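Rakix — Banco de trabajo en madera maciza de haya, serie Olivares

Ref. 3672
Disponible. Plazo de entrega según acabado, consultar antes de pedir.

Banco pesado, para taller de verdad. Tablero de haya vaporizada, lamas encoladas enteras de punta a punta, sin empalmes. Canto delantero redondeado a mano. Patas del mismo material, no pino teñido. Aguanta mazo, sargento y lo que le echen.

Altura de trabajo 91 cm. Otras alturas bajo pedido, sin recargo si se avisa al principio. Si se avisa cuando ya están cortadas las patas, con recargo.
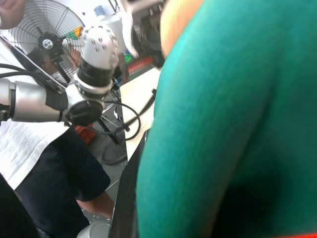
Brazo plateado y negro, remate blanco con orificios.

Lo que lleva de serie:
Tablero macizo, cepillado y lijado
Dos travesaños bajos con espiga y cuña
Fila de agujeros para topes en el lado largo
Topes de haya (un par)
Balda inferior, sin fijar
Tornillería para el montaje, llave incluida

Lo que NO lleva: tornillo frontal, cajonera, ruedas. Todo eso va aparte, ver más abajo.

Acabado. Aceite duro, dos manos, de fabrica. Se puede pedir en crudo para quien prefiera darle lo suyo. Barniz no hacemos en bancos, ya lo sentimos — se salta con el primer golpe y luego vienen las fotos por correo. Repasar con aceite una vez al año o cuando la madera lo pida. Paño, capa fina, dejar secar bien, fuera.

El haya se mueve. Es madera. En invierno con calefacción fuerte puede abrir alguna rendija pequeña en las testas, en primavera cierra. No es defecto ni motivo de devolución. No pegar el banco al radiador, por favor.

Peso unos 100 kg montado. Hacen falta dos personas para subir el tablero encima de las patas, mejor tres. Se entrega a pie de calle en palet, subida a piso se presupuesta aparte. Medir la puerta y el hueco de la escalera ANTES. El tablero no se dobla.

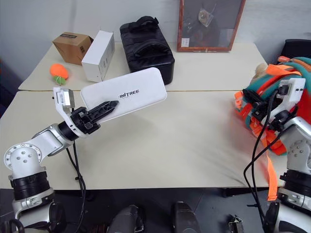 Montaje sencillo, media tarde tranquila. Presentar primero las patas con los travesaños, meter cuñas sin apretar, comprobar escuadra, y entonces apretar. El tablero va el último. No lleva cola en ninguna union, así que se desmonta igual si hay mudanza.

Opciones y recambios:
Tornillo frontal Netberg con mordazas de haya
Tornillo de cola Netberg, solo lado derecho. Zurdos, preguntad.
Cajonera Gosimness de tres cajones, cuelga bajo el tablero, ojo que quita sitio a la balda
Juego de 11 topes sueltos, haya o roble
Lata de aceite para mantenimiento

Los tornillos se pueden poner después, el tablero viene con grosor de sobra. Pero si se piden con el banco salen ya montados y ajustados, y os ahorráis taladrar.

Preguntas que llegan mucho. ¿Vale para exterior? No. ¿Bajo porche? Tampoco. ¿Se puede hacer en roble? Sí, sube el precio y el plazo, mandad medidas y os pasamos presupuesto. ¿Más largo? Hasta donde dé la madera que haya en ese momento, preguntar.

En agosto no salen pedidos. Lo que entre a última hora de julio se sirve en septiembre.

Queda también un tablero suelto de exposición, misma serie, con una marca en una esquina. Precio rebajado, sin patas, se recoge en taller. Cuando se vaya, quitamos este aviso.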